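## 4. Wrist camera set-up and first pick

Applies to the Flonus two-finger gripper with the Magesa wrist camera, firmware 106 or later. Complete section 3 (mounting and cable routing) before you start.

**CAUTION:** Keep hands out of the finger travel whenever the drive light is on. The stop button on the pendant cuts drive power but does not release a held item.

### 4.1 Check the camera view

1. Power on the controller and wait for the ready tone.
2. On the pendant, open **Tools > Wrist > Live view**.
3. Confirm that both fingers and the upright center plate are in view. If one finger is missing, loosen the camera bracket and turn it until both show.
4. Tighten the bracket screws and select **Save view**.

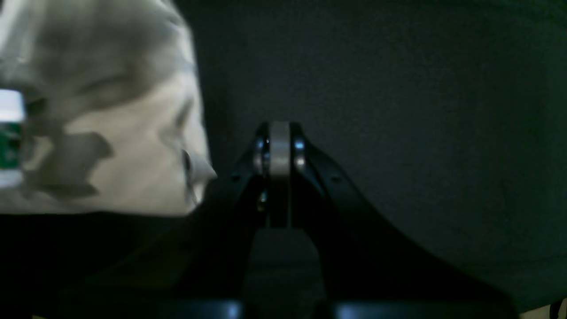 5. Run **Auto exposure** with the room lights set as they will be during work. Repeat this step if the lighting changes later.
6. Enter the camera serial number when prompted. The calibration file is stored under that number.

Note: Glare on metal parts of the gripper does not affect calibration unless the pendant reports error 447. If it does, lower exposure by one step and run step 5 again.

### 4.2 Set grip limits for soft and thin items

The factory grip limit is meant for rigid parts. Paper, film and fabric need a lower one — start with the **Soft** profile and adjust from there.

1. Select **Profiles > Soft**.
2. Set closing speed to 80.
3. Place one test item on a dark, matte work surface.
4. Jog the gripper over the item with the fingers open. Do not let the pads press on the surface.
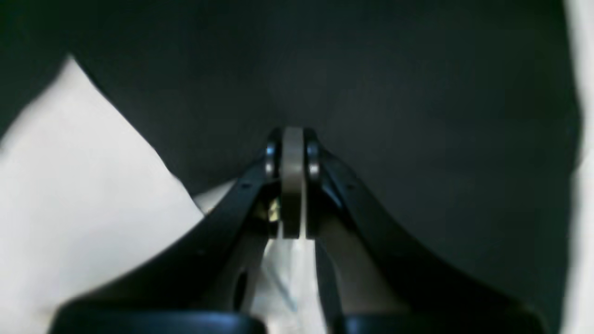 *Fig. 4-2. Gripper over crumpled white material, dark surface behind.*

5. Press **Close** and hold until the pendant reads **Contact**.
6. Raise the arm slowly. If the item slips, increase the grip limit by one step and repeat from step 4.
7. Select **Save profile** and give it a name.

Note: White items that overlap may be detected as one object. Separate them before teaching a pick point.

### 4.3 Service interval

Inspect the finger pivots every 2,675 cycles. The count is under **Tools > Wrist > Log**. Replacement pivot kits are ordered from Hulurden; quote the gripper serial number, not the camera's.

Rev. 02/11/2023 — V. Biwott. Checked: S. Saithong.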